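4.2 What we bought, and in what order

I'll start with the money, because that is what people email me about. Most papers in our corner give you a hardware list in an appendix with no prices and no hint of what got bought twice. We did buy some things twice. When Mesfin Mersha and I put the first budget together in September, we had a single line that said "collection hardware" and a single number next to it, and I would not recommend doing it that way (our department office didn't recommend it either, and sent it back).

So we split the budget into three pots. The first was for hand-held grippers, the things a person carries to the table and works with directly. The second was for the arm that would later run whatever policy we trained. The third was for what I called "table stuff", meaning the table itself, the backdrop, the plates, the cutlery, the play food and anything else a person or a robot might have to reach for or steer around. I had put $362 against that third pot, mostly by guessing, and it was the only one of the three where I guessed low!

The tasks in this section are all of the table-setting sort: a fork, a spoon, a utensil basket, a plate, and a good deal of other stuff standing near them. We picked cutlery on purpose. Forks and spoons are cheap, they're shiny enough to be a pain for vision, and they are thin, so a gripper with poor finger pads shows its problems early on. If you're deciding what to spend on fingers, test with a fork first.

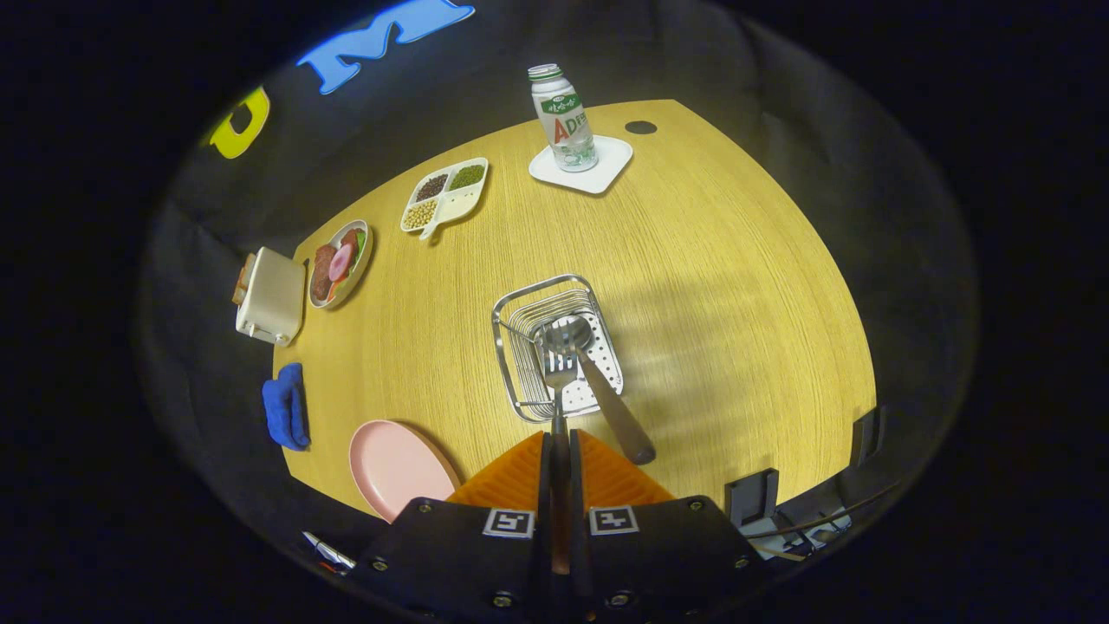
Finger pads ended up being the line I'd fight hardest to keep. Our first quote, from Plakodside, treated them as part of the gripper and gave no price for spares. I asked for spares to be quoted separately, and I'd ask again, since a pad is the part that wears and the part you'll want to change when the task changes. Kerr did quote spares up front, with a longer lead time. We went with Kerr for the pads and Plakodside for the housings, which meant two purchase orders and one very patient person in accounts (thank you, Subira Kariuki).

The other thing I'd plan for is time at the table, and here I do have a number. Over the whole project we recorded 2972 demonstrations, and our plan had been for 1000. The extra ones weren't wasted, but they weren't budgeted, and they ate into the money we had set aside for the arm. What happened was simple enough. We kept changing the clutter, and every time we did we wanted fresh demonstrations with the new layout, and that meant more operator hours. Operator hours were the biggest cost in the study by a long way, bigger than any box that came in the mail. If I could hand one line of this section to somebody writing a proposal, it would be that one.

How much clutter should you pay for? We argued about this a lot. Ayantu Yimer wanted a bare table with just the target objects, on the grounds that we could always add things later. I wanted a table that looked like people ate at it, more or less, with food and a cloth and a drink left standing around. We went with mine, mainly because play food and a divided tray cost next to nothing compared with going back and recording everything again. Ayantu still thinks the bare table would have given us a cleaner baseline and she may be right; the ablation in Section 6 only partly settles it.

Figure 3 is from the fork task, which we used for all the cost-per-demonstration numbers in Table 2. 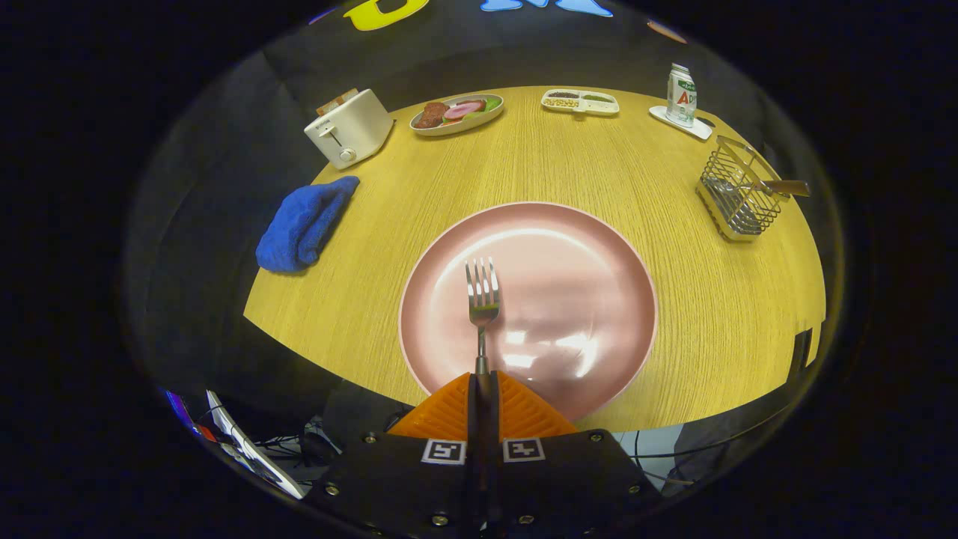

Figure 3. Fork task, from the hand-held gripper's camera, with the fork held upright over the pink plate.

Tihomir Radulović read a draft of this section and thought we had the order of buying backwards. In his view a group with a small budget should get the arm first, even a poor one, and let its reach and payload decide what the hand-held tool looks like, since otherwise you can spend a whole season collecting motions that the arm you can afford won't be able to follow. He also felt that our three pots hid the cost of mounting and cabling, which never seems to belong to anyone.

I think he's right about the second point and I've added mounting and cabling as its own row in Table 2. (It came to $700, and I'd had it down as zero.) On the first point I'm less sure. We bought the grippers first and chose the arm with a pile of recorded motions already in hand, so when the Varncombe and Anach quotes arrived we could check each arm's reach and wrist limits against what our operators really did with a fork. That check took an afternoon and it ruled out the cheaper arm, which would've run out of wrist travel on the far side of the table. A group that already owns an arm is in a different spot, of course, and should probably do what Tihomir says.

We also left no money for replacing table objects partway through, and we should have. A swapped plate is a small expense but a new color or rim height changes the data, so buy your spares from the same batch on day one and put them in a labeled box. Ours are on the shelf under the workstation. The cost breakdown by task follows in Section 4.3.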